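Home | Tickets | Knowledge base | Log out

Ticket: Kitchen circuit breaker tripping overnight, Wotach Street unit
Opened Monday, October 30, 2023 by Everett Fitzsimmons

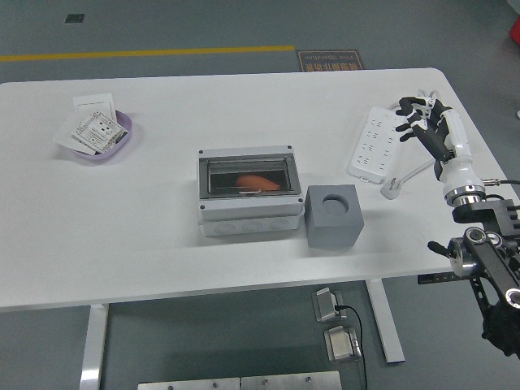
Socket panels in the lavender tray, grey distribution box beside it.

Problem
Tenant in unit 11 reports the kitchen circuit drops out overnight, up to 5 times a week. Fridge contents spoiled twice. No trips in daylight hours.

Log
First visit. Reset the breaker and ran the kettle (2000 W) and toaster together for half an hour. Held fine. Overload ruled out.

Second visit. Unplugged everything on the circuit and tested insulation resistance. Good reading on the fixed wiring, so I left that alone. Plugged the appliances back in one at a time. No trip.

Tenant rang the next morning - tripped again, fridge only connected. It's a Moludari upright, bought used in April. Asked her to run it off the laundry circuit on an extension lead. That circuit tripped the same night and the kitchen stayed on.

Third visit. Pulled the back panel off the fridge. Defrost heater is leaking to earth once it warms up. The timer only calls for it in the small hours, which matches the tenant's times.

Action
Replacement heater ordered through Esposito, part in stock, $70 plus freight. Loan bar fridge dropped off in the meantime. Fridge tagged out and moved to the garage.

Status
Waiting on part. Stosura office to confirm who is paying - the fridge belongs to the tenant, so the owner may not cover it. Leave ticket open.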